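# kekato-dispenser

Hand demonstrations of everyday tasks at public hot water dispensers, recorded from a head-mounted camera. No robot is in the loop during recording. The person does the task with bare hands, and the hand motion is retargeted later with the Trena scripts.

## Contents

- 200 episodes, each cut to one attempt
- RGB video from the head camera
- Hand keypoints for left and right, one row per video frame
- A short task string per episode, e.g. `hold container under dispenser`

Episodes longer than 2000 frames were dropped. Failed attempts are kept and have `success: false`.
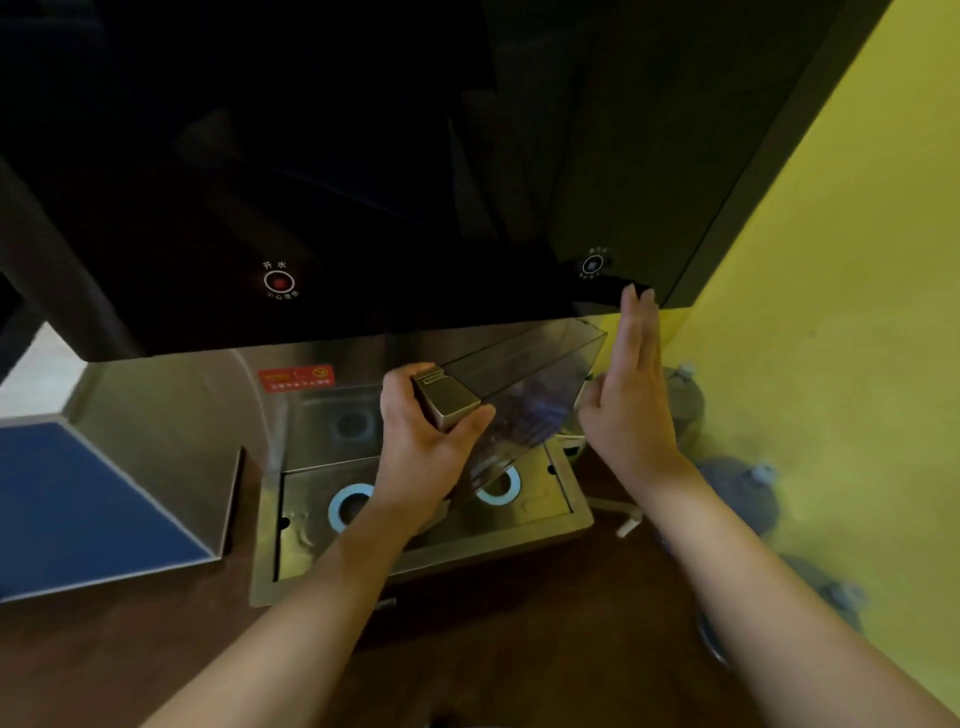 Demonstrators were asked to work at normal speed and to use both hands if they wanted to. Grip was left up to them. The panels on these machines are glossy, so expect reflections, and do not use brightness alone to tell whether a button is lit. Printed text on the machines is in Chinese and was not masked.

## Known problems

- Keypoints drift when the fingers pass behind a clear container. 63 episodes have the `occluded` flag for this.
- Depth is not included. The sensor gave poor readings on steel and clear plastic.
- The `gradirden` split has a clock offset of 2 frames between video and keypoints. `load.py` corrects it; if you read the files directly, shift the keypoints yourself.

## Loading

```
python load.py --split nuttall --hands both
```

Splits are `nuttall` (train) and `gradirden` (test). No demonstrator appears in both.

Maintained by Morfudd Bellis. Please open an issue for bad labels and include the episode number.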